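Chapter 8
Work Without Wages

Key terms: household production, market substitute, third-person test, time diary, replacement cost, opportunity cost, simultaneous activity

8.1 What counts as work at home

Most of the work described so far in this book is paid. A worker gives an employer a certain number of hours and receives a wage, and both the hours and the wage are written down somewhere. A large amount of work is done without any of this. Meals are cooked, floors are swept, children are bathed, clothes are washed and put away. Economists call this work household production.

The standard measure of a country's output, gross domestic product, leaves most household production out. If a family pays a laundry to wash and fold its clothes, the payment is part of GDP. If a member of the family does the same job on a Saturday morning, GDP does not change. The clothes are just as clean in either case. The difference is that one service was sold and the other was not. 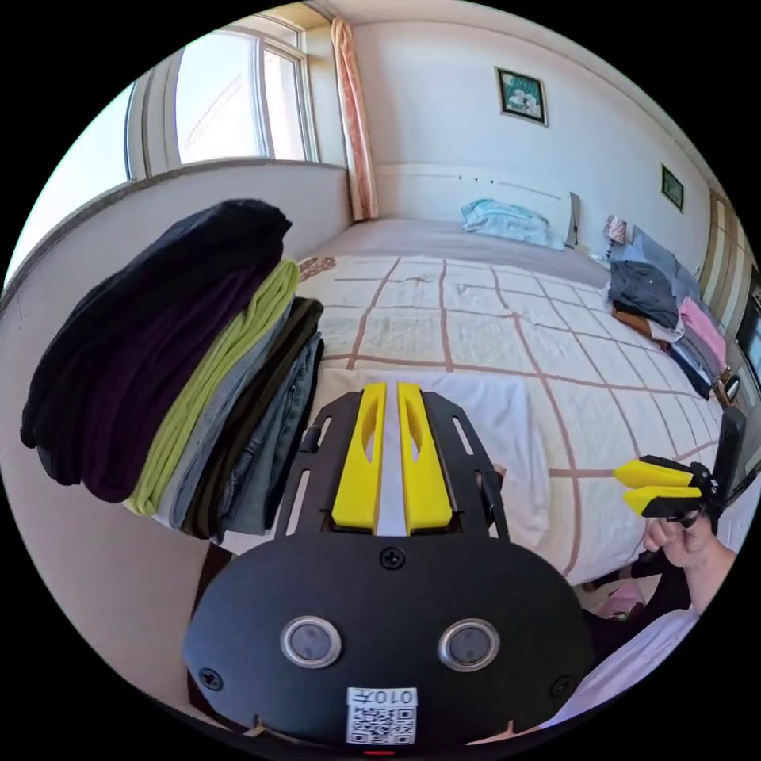 Figure 8.1 Folded clothes in a tall stack. Laundry is a common example of a household service with a market substitute.

A market substitute is a good or service that can be bought in place of one made at home. Restaurant meals are a market substitute for home cooking. Day care is a substitute for looking after a child oneself, though few parents would call it a perfect one. How close the substitute comes to the homemade version matters a great deal later in the chapter, when we try to put a dollar value on an hour of unpaid time.

To decide whether an activity is work or leisure, we use the third-person test. Ask whether you could pay another person to do it for you and still get the benefit. You can pay someone to iron your shirts, so ironing is work. You cannot pay someone to watch a movie for you, so watching a movie is leisure. The test does not ask if the activity is pleasant. Plenty of people enjoy baking bread, and baking bread is still household production.

Some cases are harder. Gardening passes the test, but many gardeners would be annoyed to have the job taken away from them. Shopping for groceries passes easily. Shopping for clothes with a friend is partly a chore and partly a visit, and two researchers may code it in two different ways. Section 8.3 comes back to this problem.

8.2 Asking people how they spend the day

There are two common ways to find out how much unpaid work people do. The first is to ask a direct question, such as "How many hours did you spend on housework last week?" This is cheap and quick. The answers tend to be poor. People round to convenient numbers, forget small jobs, and disagree about what housework includes.

The second way is the time diary. The person writes down what he or she was doing in each part of the day, from waking up to going to bed. Diaries take more effort to fill in and much more effort to code, but they have one great advantage: the entries must add up to 24 hours. An hour added to one activity has to come out of another.

The case below follows one small diary study. Read it before going on to the problems at the end of the section.

CASE 8A: THE DIARY STUDY 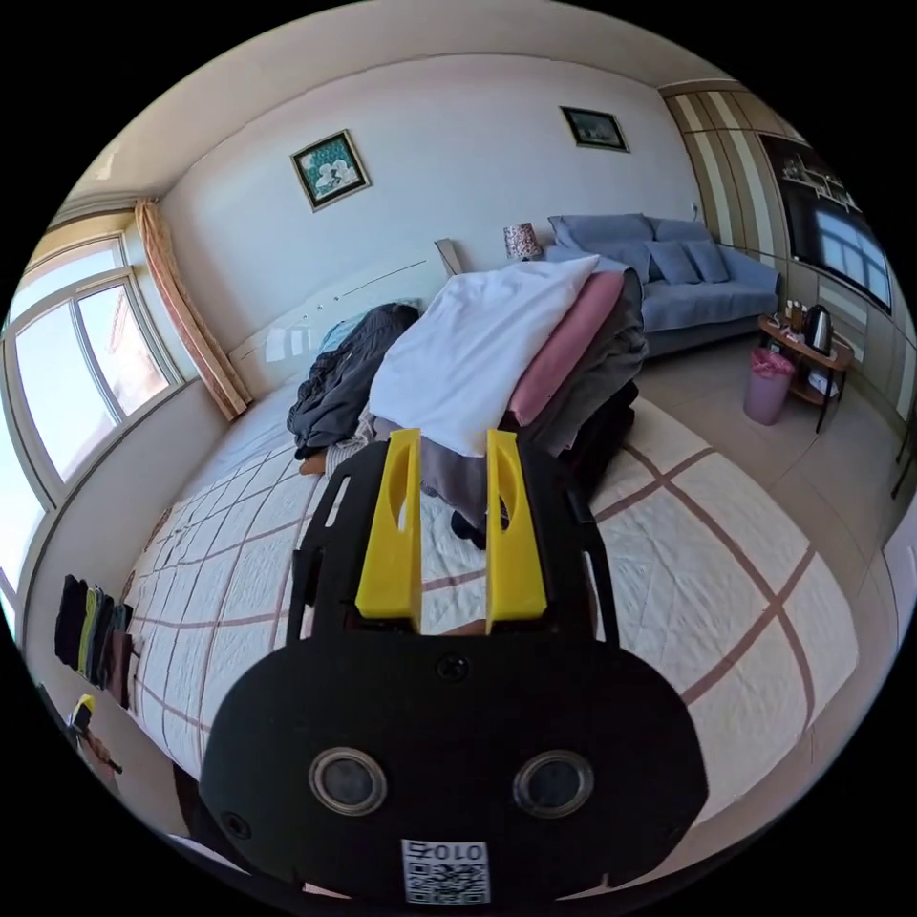 ALTURA, October

Jonalyn Salazar sent diary booklets to 114 households in Altura and the neighboring town of Edemach. Each household was asked to pick one adult, who would keep the diary for 2 days, one of them a working day. Booklets came back complete from 82 households. The rest were blank, lost, or filled in for the first day only.

Salazar began by pulling out every entry that had to do with clothing or bedding. There were 811 of them. Washing and drying were easy to identify. Folding was often written together with something else: "folded, TV on" or "put clothes away and talked to my sister." These are simultaneous activities, and the booklet had a second column for them. Many people had left that column empty and squeezed both activities into the first.

She had to choose a rule. Under the first rule, the activity written first gets all of the time. Under the second, the time is split evenly – half an hour of folding with the television on becomes 15 minutes of each. The second rule gave a lower total for laundry and a higher total for leisure, with no change in what anyone had done.

Salazar reported both totals and printed the two rules next to the table.

Questions for review

1. Apply the third-person test to making a bed, walking a dog, and studying for an exam. Which one is hardest to classify?

2. Thirty-two households did not return a complete diary. How might their days differ from the days of those who did? What effect would this have on the results?

3. Keep a diary of your own for one full day, using 15-minute blocks. Code it once under each of the two rules in Case 8A and bring both totals to class.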